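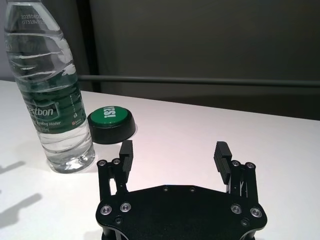
Water bottle and YES! button on a white tabletop.

Home Desk Kitchen Storage Guides Contact

How to set up a small table you will keep using

The side table is where good intentions go to hold the mail. Mine spent three years under a stack of catalogs and a lamp that needed a bulb. The method below got it back, and it takes less time than finding the bulb would have.

You need a damp cloth, a dry cloth, one box, and a bottle of water. A novelty button is optional, although I have grown fond of mine.

1. Take everything off

Everything goes in the box, including the things you are sure belong there. If you clean around objects you will end up with a clean outline of your old mess. Put the box in another room. The hallway does not count as another room.

2. Wipe it down

Damp cloth first, then dry. A matte white top shows pencil marks and the ghost of every mug, so do the far edge too. For stubborn rings I use a little dish soap and patience. My neighbor Inger Sveinbjörnsson swears by baking soda paste. Try hers on a corner first and blame her if it goes wrong.

3. Put the water down first

Pick the side of your weaker hand. I am right-handed, so the bottle stands on the left, where my elbow has less chance of meeting it. A bottle with a cap beats an open glass on any table that also holds paper. Stand it well back from the front edge, and screw the cap on between drinks — all the way, not the hopeful half turn.

If you buy bottled water by the pack, look for the printed digits near the shoulder and use up the older ones first. Makers print these in different ways, and some lines are batch codes, so check the label before you decide that number is a date.

4. Add one foolish thing

A table with only useful things on it feels like a waiting room. Mine gets a fat green button on a black base with YES! across the top. Whatever yours is, set it beside the bottle and let the two share a patch of table. Spread out, they will somehow take up the whole surface and invite friends.

Turn any lettering whichever way you like. Visitors will turn it again.

5. Leave the rest alone

This is the hard step. For one week, the front of the table stays clear unless you are sitting at it. On Wednesday you will want to put a parcel there. Use the floor, like everybody else.

6. Deal with the box

After the week, take back only what you went looking for. I retrieved a pair of scissors and a stapler. The catalogs went out with the recycling, and the lamp is still in the box, waiting for its bulb.

Next guide: Drawers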